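Print | E-mail
August 25, 2024 – posted by rurnlow_ridge

**Brakdale farm survey – who's filling it in?**

rurnlow_ridge: Mine came Friday and I did the whole thing in one sitting! 99 questions, but most are quick if your books are handy. I love that they finally ask about small orchards.
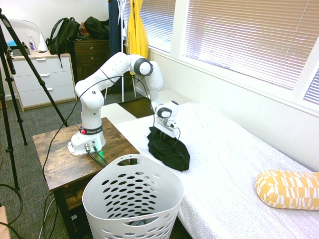
Do you have to answer if you only rent out your pasture?
Just the first page – the tenant reports the livestock and the hay.

hayloft7: Glad you had fun. I run 400 ewes and I don't have an evening to spare. They asked the same stuff in April.

rurnlow_ridge: April was only the planting form! This one sets the water shares, so I'd hate to see our end of the valley left out.

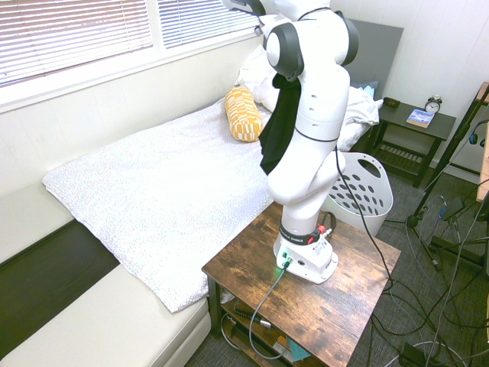 Black cloth over the arm, wooden side table

unixgoat: I'm with hayloft7 on the length, but the online version saves as you go (yes, even on my old Unix box). Seven pages and I was done before supper.

hayloft7: Fine, I'll try it online. Does the Lecomte side get the same form?

unixgoat: Same one, green cover.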